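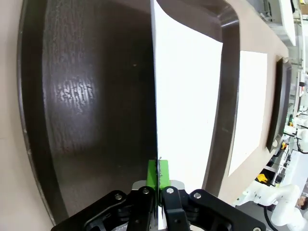
A tall sheet of white, standing up straight.

4 min read

I've been trying to pick a white for the hallway since last August, and I'm a little embarrassed to put that in writing. It's a hallway! It has one window, a coat rack and a radiator that clanks. How hard could it be?

Well. The Rodetti fan deck has 328 colors in it, and I'd swear half of them are white. There's a pinky one, a greeny one, one that looked like perfect fresh milk in the store and like old teeth by the time I got it home. I bought sample pots (so many sample pots) and did what everybody does, which is slap big squares straight onto the wall. Don't do that. The old color is a sort of custard and it makes everything next to it look blue, so I spent two months convinced I hated cool whites when really I just hated the custard.

What finally helped was painting big pieces of card, two coats each, and leaving a plain border around the edge. Then you can carry them around the house. I stood one behind the coat rack for a week, then moved it to the dark end by the stairs, then looked at it at night with the lamp on. The one I'd nearly bought went completely gray by the stairs – like, rainy parking lot gray. Glad I caught that before I paid for 12 quarts of it. My sister came over and said they all looked the same, and I'm choosing to forgive her.

So now I'm down to two. One is a warm one from Ekomura that goes a tiny bit peachy at sunset, and the other is the plain soft white from Laing, which the guy at the counter says is what landlords buy. I know he meant that as a warning but it made me like it more?

The trim is another story. I want it the same color as the walls in a shinier finish, and my husband wants it "white white," and we've agreed to stop discussing it during dinner. I read somewhere that ceilings should be half strength, so I'll be trying that too if the store will mix it.

Painting starts this weekend, assuming I find the good roller. Last time I saw it, it was in the garage under the camping stuff, and I think the handle was cracked. Might need a new one anyway.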